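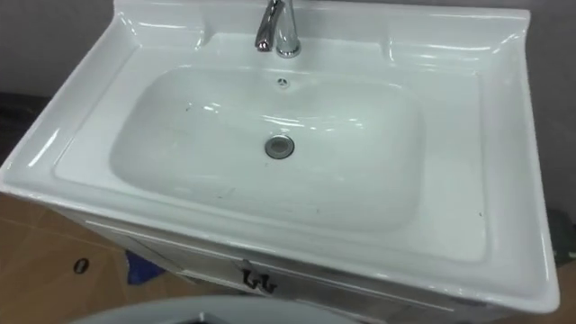
A bathroom sink with a chrome faucet.

Robots that clean need rules, just like drivers do. At Zastetine, a robot follows a list of 192 rules before it may wipe a sink. One says that people stay two big steps away while its arm moves.

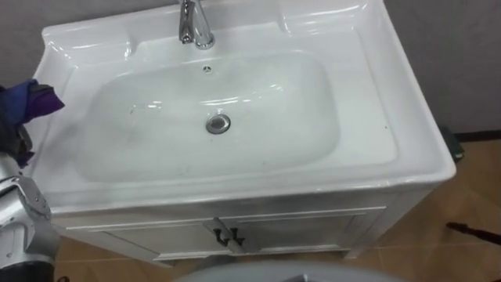

Who can stop the robot?
Anyone in the room can. The stop button is red and easy to reach.

Another rule is about force. The arm must push gently - a hard push could hurt a hand or crack a sink.

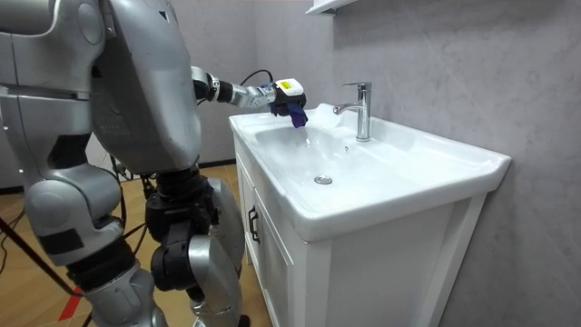 Cloths have a rule too. A bathroom cloth never goes to the kitchen.
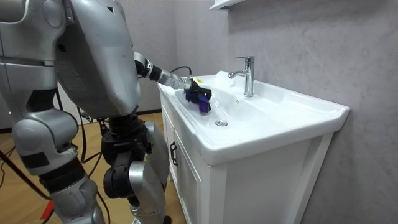 The robot holds a cloth in the sink.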